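Home Stories Poems Submit About
Filed under: Flash & Short Fiction
5 min read

The Coffee Table

Derek's flight landed at four. Bit-na had the text on her phone, she'd read it six times. Landed. Cab. See you soon.

Soon. Forty minutes if the bridge was clear, and it was December, so who knew about the bridge.

She started with the cushions. Picked one up, put it back. Her mother used to say a living room had one job, to look like the people in it got along. So - cushions. The yellow one against the arm. The checkered one with the pom-poms next to that. Derek had hated the pom-poms. He'd said so in the store in Bravidham, loudly, with the clerk standing right there, and she had bought it anyway and they'd driven home without the radio.

The blue cover wouldn't lie flat. It never did. She smoothed it and it wrinkled up behind her hand.

Leave it. Table next.
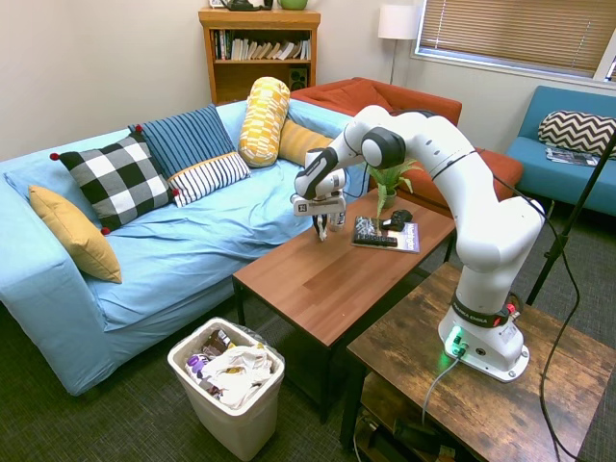

The coffee table, the plant, the magazine still where he left it.

The magazine was his. Washington on the cover, he had bought it when the job was still a maybe. Then the job was a yes, and he'd gone, and the magazine had stayed. She'd meant to throw it out all summer. Instead she watered the plant around it. Things got put on top of it. You could get used to anything if you put enough on top.

The phone again. Not Derek. Triin Adomaitis from downstairs.

"Is he there yet?"

"No."

"Are you cleaning?"

"No," Bit-na said, with a dust rag over her shoulder.

"What are you going to say to him?"

She didn't know. She had a list in the kitchen drawer, on the back of a gas bill. Money, 683 dollars he still owed on the deposit. The spare key. His sister Ah-rin's - no, not his sister, why did she always think that, his stepsister Ah-rin Yook's wedding, were they going together or what. She had practiced it in the shower. It had sounded fine in the shower.

"I'll call you after," she said.

"Call me during," said Triin, and hung up.
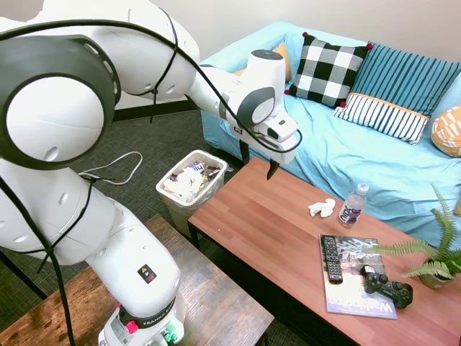 What did he leave behind, really?
A magazine, a key that stuck in the lock, and a saved game with 101 hours on it that she'd never had the heart to delete.

They used to play until two in the morning, the pair of them on the blue sofa with their feet on the table, eating crackers out of the sleeve. He was terrible at it. He would fall off the same ledge and yell like it was the ledge's fault and she'd laugh until her stomach hurt. She hadn't thought about that in weeks. Ok, days.

Four thirty. She wiped the table where she'd allready wiped it. She went to the window and there was a cab, but it was for the man across the street.

She got the list out of the drawer. Read it. Six lines. The deposit looked small now, written down, and the key looked smaller. At the bottom she had put "ask if he's happy" and crossed it out, then written it in again next to the crossing out. She folded the bill and stuck it in her back pocket.

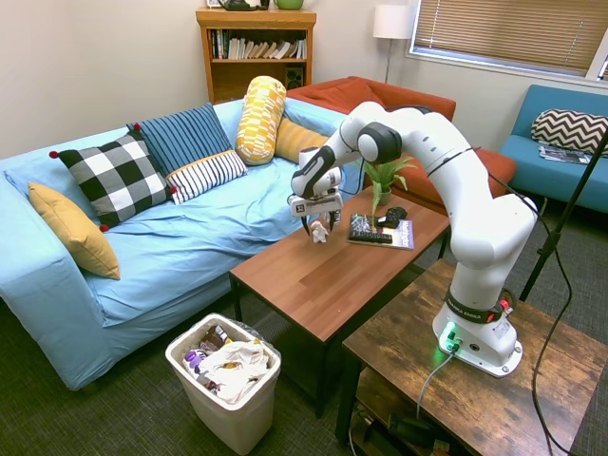

Then she moved the yellow cushion to the other end, becuase that was his end, and moved it back, because it wasn't anymore. Sat down. Stood up. Her knees felt stupid.

The buzzer went.

She had imagined letting it ring twice. She was at the door before it quit.

He looked tired. One bag, the old one with the bad zipper. He'd had a haircut that was wrong for his ears.

"Hey," Derek said.

"Hey. How was the bridge?"

"Bad." He looked past her into the room. She watched him find the sofa, then the table, then stay there a while. "You kept my magazine."

"I was using it," she said. "Are you hungry? I've got crackers."

He put the bag down just inside the door, and after a second he took off his shoes.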